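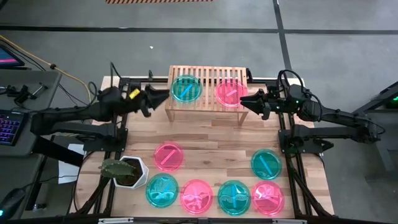 Two grippers, one rack. Illustration for "The Weva Trial."

The left arm wore the Solel gripper and the right arm wore the Rivera. I was hired by Iven to say which one they should buy, and I had until June.

Both had to lift a dish by its rim and carry it to the rack. The Solel closed softly and took its time. The Rivera was quick and sometimes bit too hard. By run 34 I had a favorite, and I moved its dishes closer to its side of the table — only a little.

Weva, the controller, logged everything. On run 325 a line came up on the screen that I had not written.

"Dish positions are uneven. Correct?"

I looked at the succulent, then at the two arms. They faced each other over the rack and waited. I could have typed yes. The numbers were already good enough for the report.

I typed no, and moved the dishes back. Weva threw out every run after 34 and started the count again. I went to find my coat, since it would be a long night and the room was cold.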